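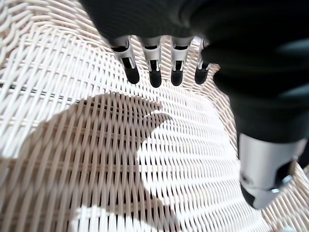
Bisgaard opens orders for Undora four-finger robot hand

MURODBRIDGE, October - Bisgaard today opened orders for Undora, a four-finger robot hand sold as a complete kit with wrist mount, controller and a year of support. Units ship from the company's Murodbridge shop. First batch is 100 kits. A second batch follows once those are out the door.

Undora is made for light handling jobs where a two-jaw gripper gets clumsy. Baskets, trays, soft packaging, woven goods, odd-shaped household stuff. The fingers are jointed, with silver-white segments near the base, linkage visible through the cutouts and rounded black tips. Black palm, black wrist. Customers who tried the early units asked for the linkage to stay open so they could get at it with a brush, and it has.

What is in the box

One hand, right or left, chosen at time of order. Wrist mount with adapter ring. Controller and power supply. Two cable sets, short and long. One set of spare fingertips. Printed quick start guide, plus the full manual as a download.

Not in the box: the arm. Undora bolts to most mid-size arms using the adapter ring, and Bisgaard keeps a list of arms it has checked. If yours isnt on the list, send the flange drawing before you order and the sales desk will answer within 2 working days.

Tested on woven goods

Much of the early work was done with Gromolville, a housewares distributor that handles wicker baskets, chair seats and rattan trays. Woven surfaces are a hard case. They curve, they give a little under pressure, and fingertips can snag in the gaps. White wicker under strong light has its own problem, with bright spots that wash out the weave and a heavy shadow from the hand right where the software is trying to look.

The Undora software has a setting for this, called Soft Approach. The hand comes in slow, fingers pointed down, and stops closing when the tips meet resistance. Closing force can be set for each finger on its own. Settings are saved as a named grip and called up from the controller or over the network.

Gromolville ran 818 basket picks during the last round of trials. Most of the trouble was at the rim, where the weave bends up and the fingers have less room to work. An update to the rim grip came out of those runs and is loaded on all shipping units. Results will vary with basket size and lighting, and Bisgaard recommends trying your own goods before signing off on a full line.

Fingertips and wear

Tips are a wear part. They pull off and push on by hand, no tools. Replacement sets are sold in packs of four, same price for either hand. Rough materials will use them up faster, wicker included. The controller logs closing cycles by finger and puts up a reminder when it's time to look at the tips.

Setup

Some 9 hours from open box to first saved grip, going by trial sites that already had an arm installed and running. Sites starting from scratch should plan on longer. Remote setup help is included with every kit. On-site setup is extra, quoted by distance from Murodbridge.

Trade-in

Owners of the older Bisgaard two-jaw gripper can send it back for credit toward Undora. The gripper has to power up and have its serial plate. Missing cables are ok. Credit is applied to the invoice, no cash back.

Ordering and demos

Orders are open now through the Bisgaard sales desk. Deposit holds a place in the first batch, balance due at shipping. Demos are held at the Murodbridge showroom, mornings, starting at 9 a.m. Visitors are welcome to bring thier own parts, baskets, packaging, whatever needs picking. Please book ahead, space in the demo cell is tight.

Loan units for schools and repair shops are planned but not available yet. Details to come.

About Bisgaard

Bisgaard designs and builds robot hands, grippers and wrist mounts in Murodbridge. The company sells direct and supports all its products from the same building.

Press contact: Bisgaard press desk, Murodbridge. Product sheets and loan requests for reviewers on application.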